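Wirnivport sets budget rules for two-handed robot purchase

WIRNIVPORT, July 9, 2018 - The Wirnivport shared kitchen service has approved a purchasing plan for its first two-handed robot, with hands, cabling and spare parts to be priced as separate lines from the arms. The plan covers tableware handling only. Cooking, cutting and hot holding are excluded.

Under the plan, bidders will quote on 5 items: the upper body and arms, the hands, the cables and connectors, on-site setup, and a service contract. A single bundled price will not be accepted. The service said earlier quotes for a tray-sorting line were hard to compare for that reason, as some suppliers had put wear parts inside the purchase price and others had moved them to the yearly fee.

The test item named in the bid documents is a shallow plastic plate with a raised rim, handled on a plain white table between two humanoid hands.

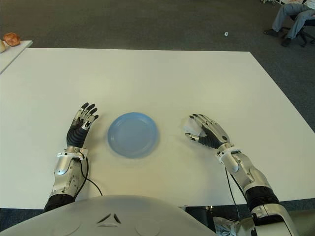
Equipment and Purchasing

The bid documents run to 57 pages. Most of the length is taken up by acceptance conditions, which state what a supplier must show before the second payment is released. Plates have to be lifted, turned over and set down without a fixture. A run of 400 plate cycles must be completed on the service's own tables, at the height they are used now, and with the room lighting left as it is.

Florence Lavoie, who wrote the technical section, said table height had been the most expensive point in the draft. One supplier asked for new tables. "We priced that and it came to more than the service contract," she said. "The tables stay."

Hands are treated as wear parts. The budget assumes one replacement set of finger coverings during the first contract year and requires that they can be changed on site with ordinary tools. Joint modules may be returned to the supplier, but a loan hand must be provided while they are away. Cables running outside the arm are allowed, provided that the supplier states the minimum bend radius and gives a price for a replacement set.

Bowls are listed as an optional second item and will be scored separately. They are considered harder to grip by the rim, and the service did not want to exclude a supplier whose hand is suited to plates only.

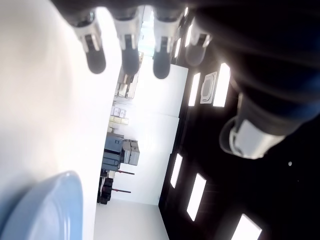
Fingers and thumb of a robotic hand, with a light blue bowl on the tabletop.

Two companies, Morkier and Lindqvist, have told the service they intend to bid. A third, Trodemitz, has asked whether it may offer a lease. Leasing is permitted under the plan if the supplier also gives a purchase price, so that the total cost can be worked out on the same basis.

The documents also ask for a figure that is often left out of quotes - the number of staff hours needed per week to keep the equipment running. Those hours will be charged against the project at the normal kitchen rate. Floor space is charged as well, including the clear area that has to be kept at the sides of the table.

Money for the purchase is held in next year's equipment account. If no bid meets the acceptance conditions, it goes back to the general replacement fund and the plan is not carried over.

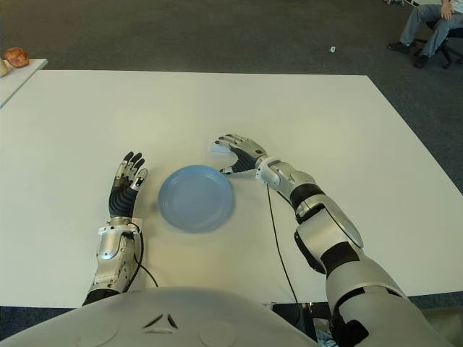
Urmas Kļaviņa argued in a written comment on the draft that the plate run is too short to say anything about finger wear, and that the service should ask for the run to be repeated after the first month of use, at the supplier's cost. He also wanted spare part prices fixed for the length of the contract. The second request was adopted. The first was left to be settled with the chosen supplier.

Bids close in December.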